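Caderno da oficina, bancada de cortiça e armário branco
2024-05-26
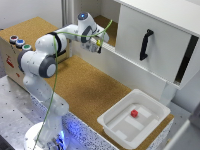

O armário branco com o puxador preto, e a prateleira aberta com fundo de cortiça.

Domingo sossegado, vim cá de manhã com a ideia de ficar uma hora e fiquei até à hora do lanche, como de costume. Queria pôr por escrito o que se decidiu sobre o armário antes que me esqueça, porque o Mohit Jaiswal volta na terça e vai com certeza perguntar (e com razão, que fui eu quem ficou de escrever isto e já lá vão duas semanas).

O puxador, então. Ficou o preto, de curva, na vertical. Eu andava inclinado para um botão redondo, mais discreto, mas o Wekesa Kashindye insistiu que uma frente branca tão grande pedia uma coisa que se visse bem e se agarrasse com a mão cheia, e dou-lhe razão de bom grado. Está um pouco à esquerda do centro do painel. Experimentei hoje puxar com a mão esquerda e com a direita e gosto mais com a direita, mas isso é mania minha. Mohit, quando cá estiveres, experimenta e escreve aqui por baixo o que achaste.

A folga escura do lado direito, entre a frente e a ilharga, continua a incomodar-me. Medi e remedi e não me parece defeito, é mesmo do desenho que veio da Guswood, mas os meus olhos vão lá parar sempre. Pensei numa tira branca para tapar. O Wekesa acha que é trabalho para nada e que daqui a um mês já ninguém repara. Fica em aberto até julho.

A cortiça foi a melhor decisão deste canto todo! A mesma cor no tampo da bancada e no fundo da prateleira dá um ar arrumado ao conjunto, e o barulho das coisas pousadas ficou muito mais macio. Na caixa bege do lado esquerdo também levámos a cortiça por cima, para continuar a da mesa, e foi uma tarde inteira de x-ato e paciência. Os botões ficaram no canto dela, em diagonal: vermelho, azul, verde. Falta-lhes etiqueta. Já sei que nós sabemos de cor, mas quem vem de fora não sabe, e na semana passada tive de explicar a mesma coisa três vezes.

Contas, para não se perderem: a placa de cortiça que sobrou tem 55 por 38 cm e está encostada atrás da porta do arrumo, embrulhada em papel. Não a usem para testes de cola, por favor, que a quero para a segunda prateleira. A cola é a da Lakeck, resta uma lata por abrir. As ferragens da Muriithi custaram 34 euros e o recibo está na gaveta de cima.

Para a próxima:
- limpar a frente branca com pano húmido (nada de álcool, experimentei numa sobra e ficou baço)
- fazer as etiquetas dos botões
- decidir a tira da folga
- comprar bolachas, que o pacote de Oreo do armário da copa acabou hoje e a culpa foi minha

Deixei a janela do corredor entreaberta por causa do cheiro da cola. Quem chegar primeiro amanhã que a feche.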